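When a Robot Hand Drops Things

Robots are good at doing the same job over and over. A robot in a factory can lift the same metal part all day and put it down in the same spot each time. Give that robot a teddy bear, a bell and a packet, and the job gets much harder.

This page is about one robot hand that kept dropping things, how the people working on it found the fault, and what they did to put it right.

What is a gripper?

A robot hand is usually called a gripper. Most grippers don't look like your hand. They have two fingers, and the fingers move together to pinch an object, a bit like a pair of kitchen tongs. At the end of each finger is a pad. The pad is the only part that is meant to touch the object.

Some grippers are fixed to a robot arm. Others can be held by a person. The person moves the gripper to an object, closes the fingers, lifts the object and puts it down somewhere else. A camera on the gripper records all of it. Later, a computer studies the recordings and learns how to do the same job with a robot arm.

What went wrong

The team at Nindham wanted to teach a robot to tidy up toys. They had 3,458 recordings of people picking things up with grippers. The computer studied them all, and then the robot arm was given a try.

At first it did well. It picked up soft toys and put them in a box. Then it was given hard toys, and the trouble started. The robot closed its fingers, lifted the toy a little way, and the toy slid out. Sometimes it fell straight down. Sometimes it shot out sideways, like a wet bar of soap.

Amirhossein Moradi was in charge of testing. He wrote down each drop in a notebook: which toy it was, how high it had been lifted and which way it fell. By the end of the tests he had 278 drops on his list.

Looking for the fault

When a machine goes wrong, it is tempting to change lots of things at once. The problem with that is you never find out which change made the difference. The team changed one thing at a time and tested the robot again after each change.

First they checked the motor. A motor is the part that makes the fingers open and close. If it was weak, the fingers would not squeeze hard enough. The motor was fine.

Next they checked the camera. If the camera had been knocked, the robot might think a toy was further left or right than it really was. The camera was fine too.

Then Ward Claeys looked at the notebook again and noticed something about the way the toys fell. Nearly all the ones that shot out sideways went to the same side. He took that gripper apart and looked at the joints.

The fingers of a gripper are made of short bars joined together. Each joint is called a pivot, and it is held by a screw. One of the screws had worked a little loose. You could not see this by looking. You could only feel it, by holding the finger and giving it a gentle wiggle. Because of the loose screw, one pad was tilting when it pressed on something hard. Only the edge of the pad was touching the toy, and an edge can't hold on very well.

Soft toys had not shown up the problem. A soft toy squashes, so it fills the gap beside a tilted pad. A hard toy keeps its shape.

Trying again

With the screw tightened, the team went back to picking up toys by hand. They used a mixture of hard and soft ones, and small things as well as big ones.

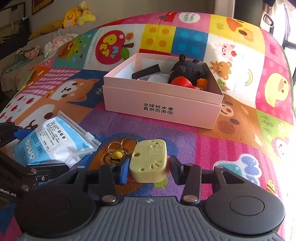

A toy cheese held between the two pads of a gripper. The silver screws are at the pivots of the black fingers.

A block with flat sides is a good test. If both pads are straight, they press flat against it and it stays level when it is lifted. If one pad is tilted, the block will twist. Round things and things with a hole in them, such as a ring, are harder. The fingers have to close in just the right place.

The robot still dropped a toy now and then after the repair. But the toys no longer shot out to one side, so the team knew that fault was mended.

Is a dropped toy dangerous?

A dropped toy does not usually hurt anyone. A dropped glass might break. A heavy tool could land on somebody's foot. This is why faults need to be found while a robot is still being tested with safe, light objects.

Fingers can get hurt too. A gripper's joints can pinch, in the same way that scissors or a folding chair can. The team has a rule that the power is switched off before anybody touches a screw. There is also a stop button beside the robot arm, and everyone is shown where it is on their first day.

The screws are now checked after every 2,000 squeezes. The person doing the check wiggles each finger, tightens anything that moves and signs the notebook.

Try it yourself

You will need a pair of kitchen tongs, a soft toy and a wooden or plastic block. Ask a grown-up before you borrow the tongs.

Pick up the block with the ends of the tongs flat against its sides. Give it a gentle shake. Now turn the tongs a little, so that only their edges touch the block, and shake it again. What happens? Do the same with the soft toy and see if it makes as much difference.

Words to know

Gripper: a robot's hand.
Pad: the part of a gripper's finger that touches the object.
Pivot: a joint that lets two parts turn.
Motor: a machine that makes things move.
Fault: something wrong with a machine that stops it working as it should.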